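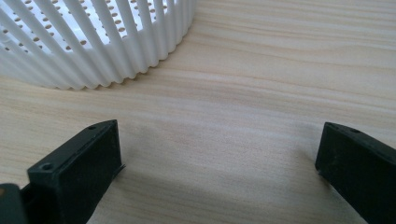

Plostham Town Football Club

Plostham Town Football Club is a semi-professional football club based in the market town of Plostham. The club plays its home matches at Jitum Lane, a ground on the eastern edge of the town which slopes from one penalty area to the other by an amount that has never been formally agreed. The first team wears green and white halves, and the club is known to its supporters as the Weavers, although the town has never had a weaving trade of any size.

Foundation and early years

The club was formed by the merger of two older sides, Plostham Rovers and Plostham Athletic, which had spent most of their separate existences arguing over the use of the same pitch. Neither side had the money to move and neither would give way, and for several seasons they played on alternate weekends, each accusing the other of leaving the goalmouths in a poor state. The merger was announced in September and took effect at once, with the result that the new club began its first campaign with two goalkeepers, two captains and hardly anyone who could play on the left.

The green half of the shirt came from Rovers and the white from Athletic. An early proposal for green and white stripes was dropped when it emerged that the stripes would have to be of equal width and that the two groups of supporters measured width differently.

Results in the opening season were modest. The club lost its first competitive match, drew its second and was awarded its third when the opposition went to the wrong town. It finished in the lower half of the table, two points above the Rovers total for the previous year and one point below that of Athletic, a fact which was brought up at meetings for a long time afterwards.

Jitum Lane

The ground has been the club's only home. It consists of a covered stand along the north side, an open terrace behind the western goal and a grass bank opposite the stand, from which the view is good and the drainage is not. The record attendance is 1000, set in a cup tie against Grenero. The figure has been questioned by visiting historians of the game on the grounds of its roundness. The club has stood by it.

The stand was put up in stages and the join between the second and third stages can still be made out from the roofline, which drops by the height of a brick just past the halfway line. Seating was added to the central section only. Supporters in the wings continue to stand, and in most cases prefer it, as the seats face slightly towards the western corner flag.

Floodlights arrived late. For many years midweek fixtures kicked off early enough to finish in daylight, which suited the club's postmen and bakers and ruled out nearly all of its teachers. The present lights were bought second-hand from a greyhound track and were adjusted over two seasons until they no longer followed the touchline quite so closely as the middle of the pitch.

The slope runs from east to west. Captains winning the toss at Jitum Lane have traditionally chosen to play uphill first, on the theory that the second half will look after itself. Club records suggest that this has made no difference either way.

Rivalry with Grenero

The club's main rival is Grenero, whose ground is 13 miles away by the main road and rather less by the one that floods. Fixtures between the sides are known as the Lamp Derby, after an ornamental lamp that disappeared from the Grenero clubhouse and was later found to have been in the Grenero clubhouse. The winner of the league meeting each season keeps the lamp until the following one. It has not worked since it was dropped during a presentation, and neither club has offered to pay for the repair.

Grenero have the better of the overall record. Plostham supporters tend to count only home matches, in which the two sides are close to level. The best-known meeting is a 4-4 draw in which Plostham led by three goals at the interval, having played the first half uphill.

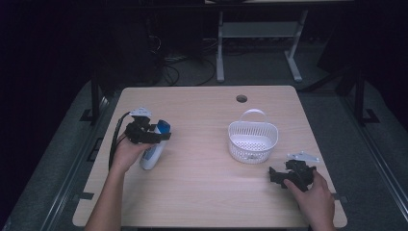

Promotion and decline

The most successful period in the club's history lasted three seasons. In the first of these Plostham went 22 league matches without defeat, a run built mostly on draws, and finished third. In the second they were promoted as runners-up, scoring fewer goals than any other side in the top six. The third, played a division higher, brought a place in mid-table and a run in the regional cup that ended at the semi-final stage in a penalty shoot-out. Five of the ten kicks were missed, three of them by Plostham.

Relegation followed the season after. The squad had been broken up over the summer, several players having been signed by clubs able to pay their travelling expenses, and the side that replaced it was young and willing and conceded early in nearly every match. A local newspaper described the defending as "hospitable", a word that was taken up by supporters and printed on a scarf. The scarf sold well enough to pay for new goal nets.

The club has since moved between the two divisions without staying long in either. Its fans' magazine, Halfway Line, is named for the part of the pitch where most of the play is said to take place.

Kit

Plostham have changed supplier several times. Teamwear by Mizuno was worn for part of the promotion period and is remembered fondly, chiefly for being associated with winning. Later shirts were ordered through a shop in the town. One batch arrived with the halves reversed, white on the right and green on the left, and was worn for a full season before the club wrote to the league to say that it had been intentional.

The away kit is plain yellow. A third kit in dark blue exists and has been used once, against opponents in green and yellow quarters.

Youth and women's football

The club runs junior sides from under-10 upwards. Home matches for the younger age groups are played on the flat recreation ground next to Jitum Lane -- players moving up to the main pitch are generally given a month to get used to the gradient.

The women's team was set up as an independent club and joined Plostham Town on the condition that it kept its own changing-room. It has finished above the men's team in its respective table in most seasons since, and its supporters' coach is the only one run by the club to have made a profit.

Honours

League runners-up: once
Regional cup semi-finalists: once
Lamp Derby winners: disputed
Fair play award: twice, the second time shared

See also

Grenero
Jitum Lane
Sloping football grounds

This page was last edited on 12 Apr 2026.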